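Support forum > Trial units > Bathroom tasks
Posted in June by the site lead, Esham test flat
4 min read
2 shares · 8 comments

Ticket: Vitent trial unit, "bathroom reset" routine stalls at the basin

Status: open, waiting on supplier

We have the Vitent on trial from Muninham and are meant to say by the end of the month whether we want to keep it. The quote is £2,385 for the bathroom add-on alone, on top of the robot, so I would like this sorted before anyone signs anything.

The fault: we start the routine, the robot drives to the vanity, opens its hand and stops. The tablet says "Planning" and goes on saying it. There's no error code and nothing in the log after "target found". If I cancel and start again it does the same. The task is to pick up the toothpaste and put it in the mug with the toothbrush. The brochure lists this under "everyday tidying, ready out of the box".

What I've tried so far:

Restarted the robot and the tablet. No change.

Ran the hand check from the service menu. Passed.

Redid the room map, twice, with the door open and with it shut. No change either way.

Turned the ceiling light off in case the shine on the worktop was upsetting it. It took longer to say "target found" and then stalled as before.

Swapped the routine for the kitchen one, which worked. So I don't believe it's the arm, whatever the first reply from the help desk said.

That first reply told me to "ensure the item is within the supported range". I asked what the supported range was and got a link to the same brochure. It has no figures in it for reach or for the height of the worktop. Our vanity is an ordinary one, a marble top on a grey cabinet, and I can't see what about it would count as unusual.
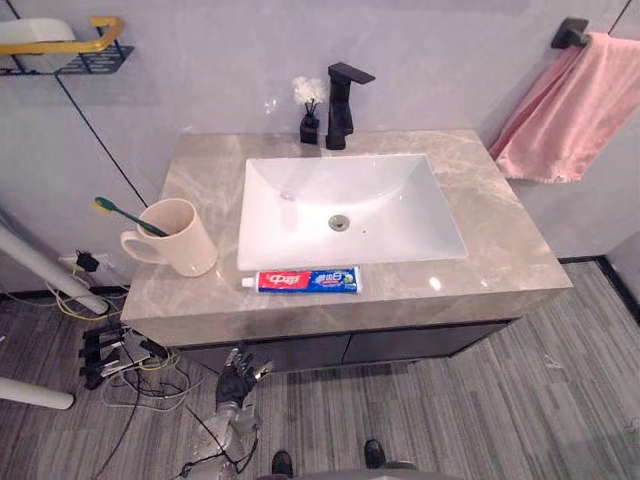
Sharifi wrote back on the ticket that the planner treats the front lip of a worktop as a wall if the hand starts out lower than it, and that every approach then gets thrown out without a message. The advice was to set the start height by hand, under Advanced, and to try again with the arm raised before the base moves in.

I did that on Sunday. Out of 8 runs, 4 got as far as touching the toothpaste and 2 of those ended with it in the mug. The rest stalled on "Planning" as they had before. That is better than none, and I'm grateful for a reply from someone who has plainly used the thing. It isn't "ready out of the box", though, and a setting buried under Advanced won't be found by the people we'd be buying this for.

Questions still open, please answer each one on this ticket and not by phone:

1. Is the start height saved? Ours went back to the default after a restart.

2. Is there a fix coming for the missing error message, and is it part of the add-on price or of the yearly support?

3. What is the highest worktop the routine has been tested on? A number, please.

4. Does it need to see clear floor on both sides of the cabinet? We have a power strip and a fair few cables down on the left, and the manual says only "keep area tidy".

I'll move the cables and do another set of runs while I wait. If the results are different I will add them underneath. Until question 2 has an answer in writing we're holding off on the order, and I have told Muninham the same.

Update, same ticket: cables moved over to the far wall, start height set again by hand. First run stalled on "Planning". Second run reached the toothpaste and knocked it into the basin. Log attached for both. Leaving the ticket open.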